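Meter on a 1960s SLR reads two stops out – battery or the cell?

Posted in Film Cameras > Repairs and Faults

Aino Pitkänen

I have been given a Grusis SLR from the middle sixties with a 45mm lens. It is the version with the meter built in, the needle showing in a small window on the top plate and again at the side of the viewfinder. The shutter sounds right at all speeds and the mirror comes back down. The lens is clean apart from a few marks on the front ring.

The meter is my problem. It works, in that the needle moves when I point the camera at a window and drops when I put my hand over the lens. But it tells me to give 2 stops less light than my hand-held meter does. I have checked the hand-held one against a digital camera and they agree. The difference is the same indoors in the evening and outdoors at midday, as far as I can judge from a moving needle.

The camera had no battery in it when I got it. The booklet says to use a mercury cell, which I know can't be bought now. I put in a modern alkaline one of the same size from the chemist. The contacts had some green on them, which I took off with vinegar on a cotton bud and then wiped with clean water.

What I would like to know is whether the battery could account for all of this or whether the light cell is worn out. I have seen adapters for sale but they cost more than I want to pay if the cell is finished anyway. I don't mind using the hand-held meter but it would be nice to have the camera working as it was meant to.

I mostly use 400 speed black and white film, if that makes any difference.

stopbath_jim

Just use sunny 16. Those meters were never any good even when they were new. I had one of these with the same fault and took the battery out and never looked back.

Idris Bowen

Most of it will be the battery. The old mercury cell gave 1.35 volts and held it until it died. An alkaline starts at 1.5 or a bit over and drops slowly as it is used. On a meter with no bridge circuit, the extra voltage pushes the needle too far, so the camera thinks there is more light than there is and you underexpose. That is the direction you describe. How far it is out depends on the camera, and two whole stops is at the high end, so there may be something else adding to it.

Before you spend anything, check the film speed dial. On the Grusis the outer ring lifts and turns to set the speed, and the small window is easy to misread. There are two scales, ASA and DIN, and on some bodies the dial has slipped on its shaft after somebody had the top plate off. Set it to 400, then go down to 100 with the lens on the same subject and see whether the needle moves by two stops. If it moves by less, or in jumps, the resistor under the dial is dirty. Turning it end to end 40 times with the battery out often clears it.

Next, try a zinc-air hearing aid battery. The 675 is the one people use in place of the 625, with a rubber ring round it so that it sits in the middle of the compartment. It gives nearly the same voltage as mercury. You pull the tab off, leave it a few minutes and then fit it. It will only last a month or two once the tab is off, but a pack is cheap and it will answer your question. If the reading comes right, buy the adapter or carry on with hearing aid batteries as I do.

If it is still out by the same amount at every light level, the simple cure is to set a different number on the film speed dial. With 400 film and a meter that asks for one stop too little, set 200. That only works if the error is steady. If it is fine in dull light and wrong in bright light, or the other way round, the cell has aged and no dial setting will put it right. The dial on mine goes up to 800, so there is some room at both ends.

Cells of this kind are cadmium sulphide and they do wear. They also have a memory for bright light, so leave the camera in its case or with the cap on for an hour before you test it. Testing it straight off a sunny windowsill will give you a false reading.

For parts, Stoyanova used to list cells taken from scrap bodies, and Ikwood does the foam for the mirror and the back door. The Bokus body from the same years has a similar meter but the cell is a different shape and won't fit.

I would also look at the contact again. Vinegar is fine, but if the green has gone up inside the wire it adds resistance, which makes the needle read low – so it would be hiding part of the battery error, and cleaning it further could make the meter look worse until the right battery goes in. 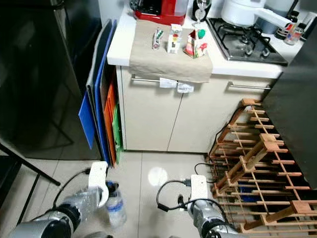

Aino Pitkänen

Thank you, I tried the dial first. Going from 400 to 100 moved the needle by a bit more than one stop, and it stuck once on the way back. I have turned it 40 times as you said and it is smoother now. I will get the hearing aid batteries and test it again after it has been in its case overnight.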